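Support > Orkus Two-Arm Bench Cell > Set-Up Guide > Section 7: Faults and Recovery

Reading time: 7 min

7.3 Arm Stops During a Shared Pick (Fault 773)

Fault 773 means that the controller has stopped both arms because their planned paths came too close to each other. It is most often seen when two grippers are working near the same container, or when one arm reaches for an item while the other is still inside the shared zone.

The fault is a protective stop. The motors hold position and the grippers keep their last commanded grip. The arms stay powered until you release them, so treat the cell as live for the whole of this procedure.

CAUTION: Do not reach between the grippers while fault 773 is showing. A gripper finger can open or close when the fault is cleared, even if the arm itself does not move.

CAUTION: Do not pull an arm by its cables. Support the arm by the link above the wrist.

Before you start

You need the operator key, the hand pendant, and a second person to stand at the emergency stop. If you are working alone, leave the cell stopped and wait. The recovery steps need one person watching the arms and one person on the pendant.

Read the event log first and write down the two joint names shown next to the fault. The log is overwritten at the next start. Service will ask for those names if the fault comes back.

Recovering the arms

1. Press the emergency stop, even though the arms have already stopped.

2. Look at both grippers from the side of the table and from the front. Check whether a finger is touching the container, the tabletop, or the other gripper. Fingers can look clear from one side and be in contact on the other.

3. If an item is held, put a folded cloth under it before going further. Toy produce and other light test items will roll if they are dropped.

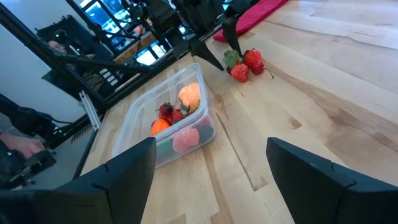
4. Decide which arm to move first. Choose the one with the shorter way out – normally the arm that is reaching over the table edge, away from the container. If both are over the container, start with the higher one.

5. Turn the key to RECOVER. Release the emergency stop. The pendant shows the fault number and the word HOLD.

6. Select one arm only. Jog it straight up in small steps until its fingers are above the container rim. Do not rotate the wrist during this step. Most damaged fingers sent back to us were bent by turning the wrist with the tip still below the rim.

7. Jog the same arm back to its park position. Watch the cables at the wrist as it goes. If a loop catches, stop and free it with the emergency stop pressed.

8. Repeat steps 6 and 7 for the second arm.

9. Press CLEAR on the pendant and hold it for 2 seconds. The fault number goes out. If it stays on, go to "If the fault will not clear" below.

NOTE: On cells with more than two arms, park every arm that can reach the shared zone, including any that were not named in the log.

Checking the workspace

A container that has been pushed out of place will bring the fault back on the next run. The planner uses the taught position and does not know that the container has moved.

1. With all arms parked and the emergency stop pressed, put the container back on its taught position.

2. Return items to the container by hand. Move anything left on the table out of the shared zone, unless the task calls for it to be there.

3. Check that nothing stands higher than the container rim inside the zone. Tall items should lie flat.

4. Run the task once at 33 percent speed with a hand on the emergency stop. Pay attention to the moment the wrist comes over the container, when clearance is smallest.

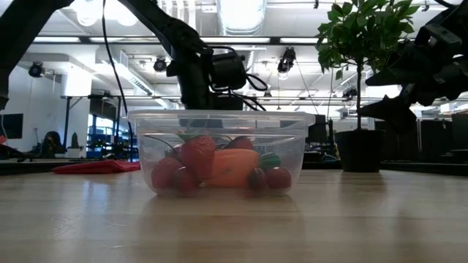
Figure 7-2. Arm wrist above the container, with a second gripper at right.

5. If the wrist passes without touching the rim, run the task once more at the same speed before going back to normal.

If the fault will not clear

Check the items below in order. Stop when you find the cause.

– An arm is not fully parked. The pendant shows PARK next to each arm that has reached its position. Jog any arm that does not show it.

– A gripper reports that it is holding something when it is empty. Open and close it once from the pendant, with the second person watching from outside the zone.

– The shared zone was edited and not saved. Open the zone page, confirm the limits, and press SAVE. An unsaved zone is treated as full-size.

– A joint was forced by hand while powered. The log then shows 773 followed by a position error on the same joint. Do not run the cell. The joint has to be referenced again (see 7.5).

WARNING: Never widen the clearance limit or switch off the shared zone to get rid of fault 773. The stop protects people at the table as well as the arms.

When to call service

Call service if the fault returns twice on the same pair of joints after the container has been reset, or if a finger shows a crack or play at a joint seam. Leave the cell off and put a tag on the key switch. Have the joint names, the task name, and the time of the stop ready.

Technical questions about this section go to Annelies Aebischer. Replacement fingers and wrist cables are ordered through Luzius Danzer in parts.

Continue with 7.4, Gripper Does Not Release.

Contact Orkus Support | © Orkus | Back to top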